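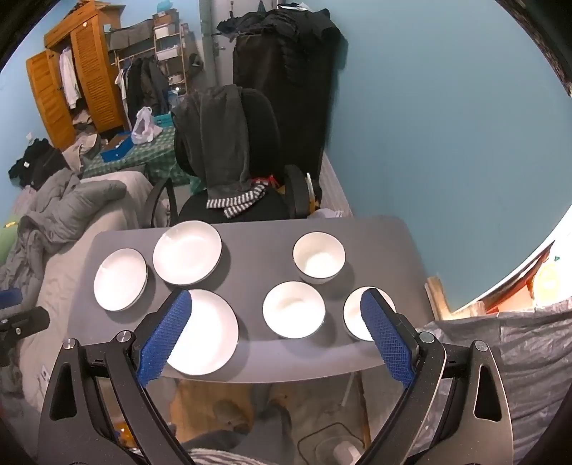

White dishes on a gray table.

Booking flights home for the holidays, the long way round

Every July I start getting the same emails from readers: is it too early to book for December? No! It's not too early, and if you're flying from a small airport to another small airport with an ocean in the middle, I'd say you should have one tab open already. I've been doing my own search this week (two adults, one very large suitcase full of presents), so let me tell you what I've found.

First, the connection question. When your trip has three legs, the search sites love to show you the cheapest combination, and the cheapest combination is very often two separate tickets glued together. That can be fine. I've done it plenty of times. But if the first flight runs late, the second airline owes you nothing, and you're standing at a counter at 11 p.m. buying a new seat at the walk-up price. I looked at one of these last Friday that saved 90 dollars over a single ticket. For 90 dollars I'll take the single ticket, thanks, and sleep on the plane.

If you do go with separate tickets, leave yourself a stupid amount of time. I like an overnight. You get a shower and a proper dinner, and the bag gets picked up and rechecked when you're awake enough to notice whether it's the right one. Check whether you need a transit visa, too, as picking up a bag usually means going through immigration, and plenty of people only learn that in the line.

Now, fare alerts. I run two of them side by side, Vastix and Trilon, and they almost never agree. Vastix is quick but it pings me for everything, including routes I looked at once out of boredom. Trilon is slower and sends one tidy email in the morning, and its prices have been closer to what I see when I click through. My lowest find so far is 399 one way with a bag included, on a Tuesday kind of itinerary that leaves before the birds are up. The same seats going back in the first week of January were so much worse that I shut the laptop and went for a walk.

Which brings me to dates. If you can fly home after the first weekend of January, do it. Moving my return by three days took 300 dollars off the total for the two of us, and that's with the same airline and the same connection. I know not everybody has the vacation days (or the patience of their relatives) but it's worth asking your boss before you pay, and now's a good time to ask, before everyone else in the office wants the same week.

Zdeňka Hudec wrote in after the spring issue to ask about booking through an agency instead of directly with the airline. I go back and forth on this one, Zdeňka! For a simple round trip I book direct every time, because changes are so much easier when there's only one company to call. For the messy routes, a good agent can sometimes put together fares I can't find myself, and I've had nice help from the people at Lengyel, who picked up the phone and moved me to a morning departure without any fuss. Ask about the change fee before you give them your card number, and ask who you're supposed to call if a flight gets canceled. Get that part in an email.

A quick word on luggage, and then I'll let you go. The basic fares on my list mostly don't include a checked bag, and adding one at the airport costs a lot more than adding it online. My old Cukon suitcase weighs a ton before I put a single sock in it, so this year I'm borrowing my sister's soft one and weighing everything on the bathroom scale the night before.

And points! I had 2000 sitting in an account I'd forgotten, set to expire at the end of the month. It won't buy a flight anywhere, but it did cover a seat with a bit more legroom on the first leg. Go log in to your old accounts and have a look. Next issue I'll get into long layovers with kids, so if you have a favorite airport for that (or one you'd never set foot in again), hit reply and tell me about it.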